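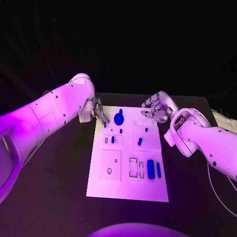
Fig. 1. White surfaces under magenta-purple light.

Surface Colour Under Coloured Light
Notes for Lecture 4, Lighting and Vision
Marion Galbraith, Stulbridge
Reading time: 4 min

1. Three quantities

The colour signal reaching the eye from a matt surface depends on the spectral power of the lamp, S, and the spectral reflectance of the surface, R. Both vary with wavelength. Their product at each wavelength gives the light sent back to the viewer. The third quantity is the sensitivity of the receiver, which may be the three cone types in the eye or the red, green and blue channels of a camera.

Reflectance is a property of the surface and stays put when the lamp is changed. Colour, as the word is used in this course, is a response and does not. Keep the two apart in written answers. "The card is red" is acceptable in the corridor but will lose marks in the test.

2. White surfaces

A white surface reflects a large and nearly equal share of the light at all visible wavelengths. R is close to constant, so the product S x R has the same shape as S. The surface therefore takes on the colour of the lamp, and a plain white card is a fair first check on any source.

A neutral grey behaves in the same way with a smaller R. Under a single coloured lamp, white and grey differ in lightness only. A black surface returns very little under any lamp, and under a directed beam in a dark room it may be hard to tell from no surface at all.

3. Strongly coloured surfaces

Magenta is not found in the spectrum. It is produced by mixing long-wave (red) and short-wave (blue) light with little or nothing in the green. For an ideal magenta source:

- a red surface stays red and looks light
- a blue surface stays blue
- a green surface looks dark, often near black
- a yellow surface looks red, as its green part has nothing to reflect

Real paints have sloping reflectance curves and real lamps leak a little at most wavelengths, so the results are less clean. The painted tiles from the Isitcombe set show this well. The green tile goes to a dull brown-purple under the magenta filter and never reaches black.

4. Worked example: filter loss

A white lamp gives 800 lux at the centre of the bench. With the magenta filter fitted, and nothing else changed, the meter reads 146 lux.

Transmittance = 146 / 800 = 0.18

With the pale pink filter the reading is 305 lux.

Transmittance = 305 / 800 = 0.38

Now take a matt white card with reflectance 0.80. Its luminance is L = R x E / pi, so that:

No filter: 0.80 x 800 / 3.142 = 204 cd/m2
Pale pink: 0.80 x 305 / 3.142 = 78 cd/m2
Magenta: 0.80 x 146 / 3.142 = 37 cd/m2

Lux is weighted by the response of the eye, which peaks in the green at 555 nm. A filter that removes green takes away the part of the spectrum that counts most. The fall in radiant power through the magenta filter may be much smaller than the fall in lux, and 0.18 must not be quoted as a figure for energy.

5. Adaptation

After some minutes in tinted light the visual system turns down its response to the stronger part of the spectrum. White cards drift back towards white - partly, in the case of a strong tint. The simple model scales each cone signal by its own factor (von Kries). White balance in a camera applies the same idea to the three channels.

Neither can recover what was not lit. If the source has no green, the green channel holds mostly noise, and raising its gain raises the noise with it. Two surfaces that match under such a source may differ plainly in daylight. Pairs of this kind are metamers, and are taken up in Lecture 5.

6. Before the practical

Read Ogilvie, section 42, on reflectance curves. Bring the results table from the July sheet if you still have it. The Driltel meters need to be zeroed with the cap on before each run. Record the filter, the lamp setting and the distance beside every reading, in that order. Readings without a distance cannot be used in the write-up.

Tile 6 is chipped. Use the lower half.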